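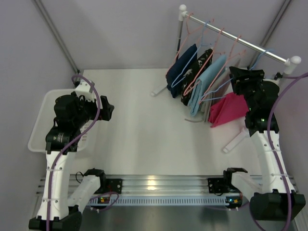

A site manager at Prakcombe told us last November that the written rules for a shared cell were "fine until the job involves cloth". I'm starting there because most of this talk is about what that remark means in practice.

Slide 1. Title. Say who we are, keep it short. Talk is on working rules for two-arm cells handling garments and other soft goods. It isn't a talk on grippers or on learning methods. Questions at the end, but people can stop me for a definition.

Slide 2. What the rules we inherited assume. They were written for rigid parts. A rigid part is either held or dropped, and you know where its edges are. A shirt on a hanger can be held at the hook and still be caught on the rail, on the next hanger or on the other arm. Give the Prakcombe reading of it: the rule said "confirm part is clear before moving", and two operators took "clear" to mean two different things.

Slide 3. Where the material comes from. We went through the run logs from the Arent site and the Prakcombe site. 2,603 runs in all, all with hangers and a rail. Runs with missing operator notes were left out before that count. Say this clearly, someone asked last time.

Slide 4. Rule one, layout. Both arms are mounted at the front edge, with the rail and the basket further in where each is meant to be reached. Write down which arm owns which end of the rail. Mark the position of the rack feet on the surface. If the rack is put back at a different angle, the run sheet gets a new layout number, even if the arms can still reach. Arent did this from the start. Prakcombe did not, and we had trouble comparing their early runs with the later ones.

Slide 5. Rule two, cables. The wide view at the start is useful for this one. The purple cable on the left arm climbs the long link and goes over the wrist. Point to it, then to the one on the right that comes in from the side. The check is done with the arms at full stretch and again folded back, and the person doing it signs for both. A cable that only passes in the folded position has failed. Don't read out the whole checklist, it's in the handout.

Slide 6. Rule three, the hook. Pause on the right gripper, next to the light blue hanger. The hook is over the rail. Our rule is that a hanger counts as on the rail until its hook is past the top of the rail by the clearance on the run sheet. Closing the gripper doesn't change that. Until then the other arm stays out of the area under the rail. Expect some pushback from people who want the arms working closer together. Answer: they can, but under a separate sheet with its own speed limit.

Slide 7. Rule four, hands in the enclosure. Stop, isolate, wait for the second person to confirm, then reach in. Both arms are isolated, including the one that isn't in use. Straightening a sleeve is treated the same as changing a gripper. This was the rule most often skipped in the Szilágyi trial, and the usual note was "quick fix".

Slide 8. Servicing. Mounting bolts and wrist fixings are checked every 2,000 cycles, with a cycle meaning one hanger moved, whichever arm moved it. Pladano counts per arm. Either will do if the sheet says which. The full check takes roughly 2 hours with the arms cold. Mention that the log must give the reading and the initials, a tick is not enough.

Slide 9. What we haven't settled. Long garments that touch the surface while still hung. Slippery cloth that leaves the hanger halfway. Whether a dropped garment ends the run or can be picked up under the same number. Arent ends the run, Pladano carries on. We have no firm view and I'd like to hear from the room.

Slide 10. Handout and contact. The run sheet template is on the back page. Sites may change the layout section but should leave the isolation section as it stands. Corrections to the cable checklist go to the shared address on the front page.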